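Work diary: Jurkine, planner and release logic
August, written up 18:40

Started on the release condition again. The plan for the day was to stop the right hand opening early over the plate. The old rule used three terms: palm height above the table plane, horizontal distance from object centroid to plate centroid, and wrist velocity under a threshold. It fires when all three hold for 4 consecutive control cycles. At our rate that is far too short, and I said so in the notes last month and then left it alone.

First job was replaying the logs. Dadero (the log viewer) still refuses to open anything recorded before the message format changed, so I converted the old set by hand with the script in tools/legacy. It loses the joint effort channel. I did not need effort for this but somebody will, so there is a ticket.

Of the 391 placement attempts in the set, 27 have the release flag going high while the centroid estimate is jumping. The jump is the segmentation swapping labels between the two pumpkins. Same class, same colours, same stripes, and the tracker keys on appearance before position. As soon as the fingers cover most of one, the mask shrinks, the appearance score drops and the identity goes to whichever pumpkin is fully visible. The planner then computes its distance to the plate from the wrong object.

Changed the association cost in the tracker:

- position term weighted over appearance whenever the hand mask overlaps the object mask
- no identity swap allowed while the grasp state is CLOSED or CLOSING
- a lost mask holds the last pose in the hand frame and propagates with forward kinematics

The third of these should have been there from the start. If the hand has hold of the thing, the hand pose is a better estimate than anything the head view gives us with fingers in the way.

Ran it on the bench after lunch, left arm parked in the pre-grasp pose and right arm doing the work.

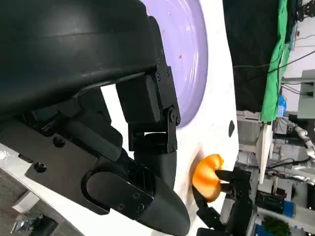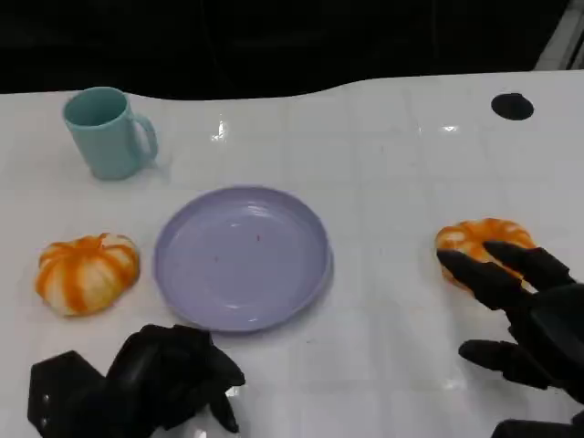
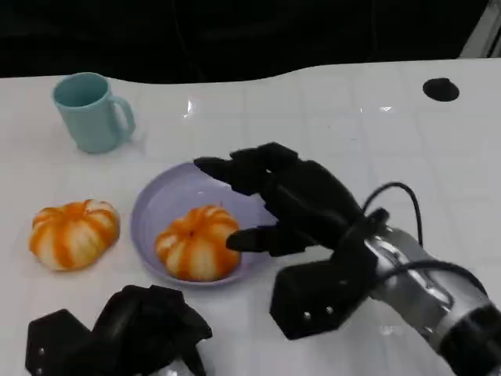
Pumpkins and the lilac plate, Jurkine bench.

Reading time: 5 minutes

Tracker held identity through every run I checked afterwards. The left pumpkin keeps its label and the right one keeps its label, including when the fingers are over it. I stepped through the slow ones at quarter speed to be sure, and the overlay stays where it should.

The table is a separate nuisance. Glossy white top, strong reflections, and the depth on it is poor wherever a highlight sits. The plane fit was pulling towards the glare patches and tipping the estimated table by a small angle, enough to make palm height read wrong on one side. I have masked saturated pixels out of the fit and raised the minimum inlier count to 215. It now rejects the frame and keeps the previous plane when it cannot reach that. The table does not move, so I may just fit it at start-up and be done, but then a knocked table goes unnoticed. Left it live for now.

The round hole near the back right of the table also turned up in the depth as a small obstacle, presumably from bad returns at the rim. The planner had been routing the forearm over it with a clearance margin, and the elbow went up in a way I had put down to the cost weights. Added a static ignore region. The path is shorter and the elbow stays down.

The mug is in the scene file as a fixed obstacle. Its handle is modelled as a box, which is generous, and I have not bothered to change it. Nothing in this task goes near that corner unless the left arm is active.

Release logic, new version:

1. object pose taken from the hand frame while CLOSED, not from the mask
2. horizontal distance to plate centre under threshold
3. height of the lowest point of the object above the plate rim, using the fitted model and ignoring the palm
4. wrist speed under threshold
5. all of the above held for a fixed time in milliseconds instead of a cycle count

Point 5 because the cycle count changed meaning when the controller rate was altered in spring and no one updated the constant. I found two more constants of the same kind in the approach phase. Converted both.

Wrist view: tried adding it to the pose estimate and took it out again. When the palm housing and the finger links fill that much of the view, the useful part is a narrow strip, and the background beyond the table edge is busy enough to produce false masks. The green cloth gave one, the plant gave another. A crop to the table polygon would deal with most of it. The extrinsics for that camera come from the Vandenberghe calibration routine and I do not trust them past the second decimal, so cropping by projected polygon is only as good as that. Recalibrate first, then try again.

Finger commands. The thumb closes on the same schedule as the others, and on a squat object it meets the table before it meets the pumpkin. Current limit stops it, so no harm, but the grasp state machine reads the limit as contact and goes to CLOSED. Added a check that thumb contact only counts if the fingertip is above the plane by a margin. With the tilted plane this morning the check would have been useless, so the order of the fixes was lucky.

Simulation. Starkarance has the new tracker merged but its pumpkins are plain spheres with one texture, so it would never have shown the label swap. Asked for ribbed meshes. In the meantime I duplicated the sphere and gave both the same stripes. With the old cost the swap reproduces straight away, and with the new one it does not. That goes in as a regression test.

Build took ages again. The perception package rebuilds whenever the message headers are touched, even by a comment. Not looking at that today.

For tomorrow:

- recalibrate the wrist camera
- log which term of the release condition was last to become true
- run with the plate nearer the front edge
- left arm mirrored version, check sign of wrist roll
- find out why the planner logs in seconds and the controller in nanoseconds

Branch pushed 18:15, tests green apart from the one that is always red.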